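Home News Events Members Contact

Thursday visit to the Matsuda workshop in Tollodness
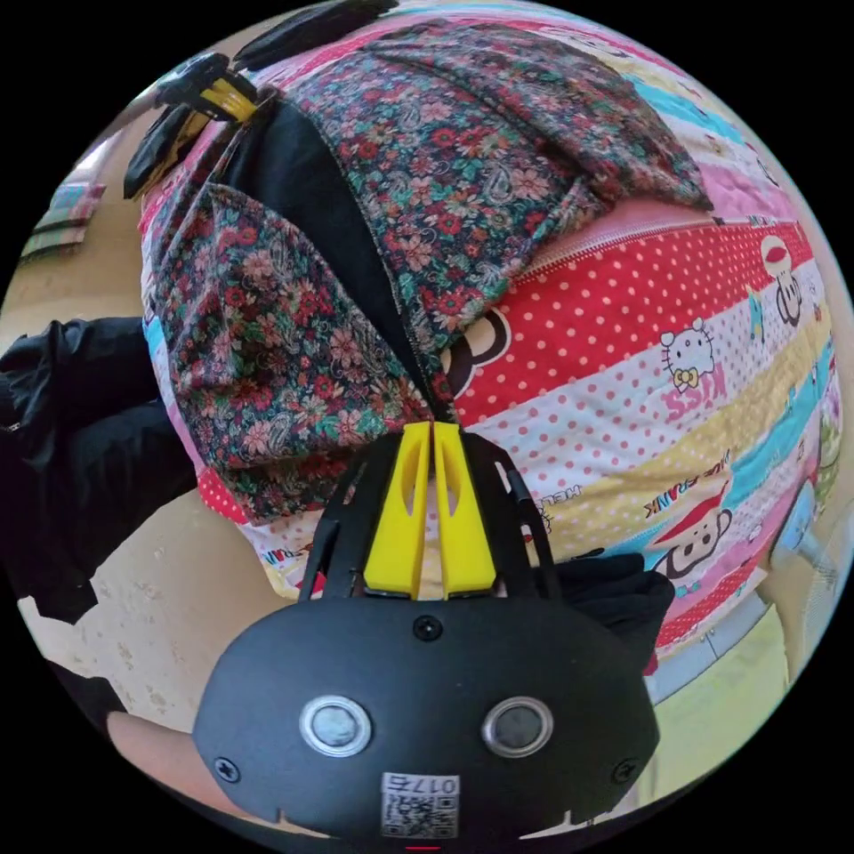 Yellow fingers against the quilted fabric, with the floral cloth on top.

Last Thursday seven of our members went to Tollodness to see how the people at Matsuda teach robots to handle cloth and other soft things. The visit started at 2 in the afternoon and was planned for two hours, but we stayed longer, and I thank our hosts for their patience.

We were received by Reiko Uchida and Corrado Amato. Mrs. Uchida gave first a short talk at the coffee table. She explained that a metal part has the same shape every time you look at it, but a cloth has a new shape every time you touch it. For this reason they do not begin with a robot arm. They begin with a person who holds the gripper in the hand and does the task many times, and each of these times is recorded. The project is named Volau, and until our visit they had collected 3975 recordings for it.

After the talk we went to the practice area. The work is done directly on the tiled floor, with ordinary things from home: a jacket, a cloth with paisley flowers, and a big quilted piece with Hello Kitty and the Paul Frank monkey, which made our younger members very happy. Mr. Amato showed how he brings the two yellow fingers close to a fold and closes them slowly. It looks easy when he does it.

Then we were allowed to try. Chie Nomura was the first and she learned quickly. Lộc Tạ, who has repaired sewing machines in Metdale for many years, had good questions about seams and zippers, and he and Mr. Amato discussed them for a long time. My own result was poor. I squeezed too early and took two layers of cloth when I wanted only one. Mrs. Uchida told me this is a very common mistake, and that the new people in her group also make it in their first week.

Some of us asked when such a robot can fold the laundry at home. Mrs. Uchida did not want to promise a year. She said that picking up one piece from a pile is still a difficult problem, and folding comes after it.

Members who could not come this time can ask me for the handout from the talk. It has four pages and is written in simple words. Matsuda will open the workshop again in October, and if you would like to join, please write your name on the list at the front desk. Flat shoes are better, because you will kneel on the floor.

Genji Kikuchi

Last updated: Thursday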